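Accept cookies to improve your reading experience. Manage preferences

Search this book Search Go

14 min read

Chapter 2
Showing the Machine

Every trade has a way of handing itself on to beginners, and most of them involve the beginner standing in a corner, being told to watch. Robots learn much the same way, with the difference that a robot in a corner does not get bored, does not ask when lunch is, and will copy the way you scratch your nose.

Chapter 1 dealt with telling a robot what to do by writing it down. You will remember that this took a long time and that the result could pick up one kind of box from one place on one table, provided the sun was not coming through the window. This chapter deals with the other approach. A person does the job through the robot, many times over, the machine keeps a record of each go, and a learning program tries to work out from the records what the person was up to. The trade calls it learning from demonstration. The people who do the demonstrating call it various things, depending on the hour.

By the end of the chapter you should be able to say what a demonstration contains, choose between guiding an arm by hand and driving it from a distance, plan a recording session that will not have to be thrown away, and recognise a bad demonstration before it has been copied 400 times.

2.1 A small disaster at Jostport

The laundry at Jostport serves a ferry line and two hotels. One October its manager decided that the sorting and folding of crew clothing could be done by a pair of arms on a bench, and bought a bench. The arms came from a small firm called Cledov, who also supplied a recording program and a man named Joris Vandenberghe to explain it.

Vandenberghe's plan was plain enough. Experienced laundry staff would fold garments by driving the arms, the program would record every fold, and after 765 recordings the arms would be left to try it alone. He chose the four fastest folders in the building. They were magnificent. Between them they had five different ways of folding a shirt, one of them having two, according to mood.

When the arms were at last left to themselves, they began each shirt in the first style, hesitated, changed to the second, and then stopped with a sleeve in each gripper, like somebody who has walked into a room and forgotten why. The program had been shown several good answers to the same question and had settled on something in the middle of them. In folding, as in deciding which side of a lamp post to walk past, the middle is a poor choice.

Nothing was broken and everyone had worked hard, so the failure was a difficult one to be cross about. It took three weeks to record again, with one agreed fold, drawn on a sheet of card and taped up at eye level. The fastest of the four folders thought the agreed fold was ugly and said so daily.

We shall come back to Jostport several times, partly for its lessons and partly because its manager kept very full notes.

2.2 What is in a demonstration

A demonstration is a recording of one attempt at one task, from a known start to a known finish. At the least it holds two streams side by side. One is what the robot could sense at each moment: the angles of its joints, how far open its grippers were, and the pictures from whatever cameras it has. The other is what it was told to do at that moment by the person in charge of it. The learning program's job is to find a rule that leads from the first to the second.

Students tend to nod at this and then miss what follows from it. The rule can only use what is in the first stream. If the person demonstrating leans over to see behind a heap of towels and acts on what she finds there, the recording shows a robot that suddenly knew something. The program cannot learn to know it too. It will learn to reach behind heaps of towels at odd moments, with great confidence.

For this reason many workshops make their demonstrators look only at the camera feeds. It is slower and everybody dislikes it. Hideaki Shimada, who ran the second round of recording at Jostport, hung an old bed sheet between the staff and the bench, and reported that the quality of the recordings went up and the quality of conversation went down.

2.3 By hand or from a distance

There are two common ways of getting a person's skill into an arm.

In the first, you take hold of the arm itself and move it. The motors are slackened so that it gives way under your hands, and the joints record where they have been put. This is cheap and takes a few minutes to learn. You can feel the arm bump against the table, which tells you a good deal. The drawback is that you are standing in the way. Your sleeves are in every picture, and a program which has only ever seen the job done with a pair of human forearms in view may sulk when they are taken away. Nor is it much use with two arms at once, unless you are unusually strong or the arms are unusually small.

In the second, you move something else and the arm follows. The something else may be a pair of hand-held controllers, a glove, or a second and lighter set of arms built to the same shape as the first, often called leaders, with the working pair called followers. The word for the whole arrangement is teleoperation, and it works from the next seat or from the next town, although from the next town you cannot pick the sock up off the floor.

Leader arms suit two-handed work well. If your left hand goes down, the left gripper goes down. What you lose is touch. A cheap leader arm tells you nothing about how hard the follower is pressing, and beginners press very hard indeed. The Shek rig used in the exercises at the end of this book has a limit set in its motors for exactly this, and you are asked not to go looking for the setting.

2.4 Why everybody starts with laundry

You may have noticed that a great many of these projects are concerned with clothes. There is a practical argument for it. Cloth does not break, and it costs little. It is also hard for a machine in a useful way, as it never lies the same way twice and a list of written instructions for handling it would be longer than this book. People, on the other hand, are good at it without thinking. A job that people find easy to do and impossible to describe is the natural home of demonstration.

It is harder than it looks for the demonstrator too. A gripper has two fingers and no patience. It takes hold of one layer when you wanted both, or of both when you wanted one, and dark cloth on a dark bench is a trial to everyone. Most people's first ten attempts through a pair of leader arms are of interest only to their friends.

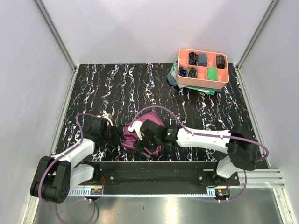 The remedy is practice with the recorder switched off. Shimada's rule was that no one's work was kept until they had done the whole task cleanly 100 times, and he held to it through a good deal of muttering. New operators jerk, stop, go back and try again, and all of that is behaviour as far as the program can tell. An operator who pauses for thought before each grasp will produce a robot that pauses for thought before each grasp, without the thought.

There is one exception, and it matters. If every demonstration is perfect, the program never sees a mistake and so never sees how to get out of one. The first time a gripper closes on air it is in strange country. A sensible set of recordings therefore includes some in which the garment slips or lands badly and the operator calmly puts it right. These should be done on purpose. The ones done by accident are usually followed by a jolt of annoyance, and the jolt gets learnt as well.

2.5 Planning a session

Before anyone touches a leader arm, write down four things.

Where the task starts. "Clothes on the bench" is no good. Say which clothes, in what state, and how much they may vary from one go to the next. If you want the robot to cope with a crumpled shirt in any position, the shirt must be thrown down afresh every time, by someone who is not secretly placing it where it is convenient.

Where the task ends. The arms should finish in the same resting position each time, and the operator should stop the recording there. Recordings that run on while somebody goes for tea teach the robot to wait for tea.

Which way of doing it is the agreed way. Draw it. Jostport's sheet of card is still on the wall.

What counts as spoilt. Decide this while everyone is fresh. At half past four in the afternoon a fold that would have been laughed at in the morning begins to look like a valid interpretation.

Keep sessions short. At Steteditz, where the same equipment was later used for sorting parcels, they recorded for forty minutes and rested for twenty, and threw away far less than Jostport had. They also wrote the operator's initials against each recording — a dull habit that paid for itself the first Monday, when one set turned out to have been made with the left and right controllers swapped. Somebody had been very skilful, in mirror image, for an entire morning.

2.6 How many is enough

This is the question that managers ask first, and it has no decent answer. A simple task with little variation may be learnt from a few dozen demonstrations. A fiddly one with soft materials and two arms may want hundreds, and may still fall over when the light changes. What can be said is that a small tidy set will often beat a large untidy one, and that the second half of a large set is generally recorded by people who have stopped caring.

The honest method is to record a batch, train on it, watch the robot fail, and see where. If it fails on the grasp, record more grasps. If it fails in some corner of the bench that no one ever used, use that corner. Section 2.7 sets out a way of keeping score while you do this, and Section 2.8 looks at what happens when the operator takes over halfway through a failing attempt and shows the machine the way home.

Before you start began

Get new chapters by email. Enter your address Sign up No thanks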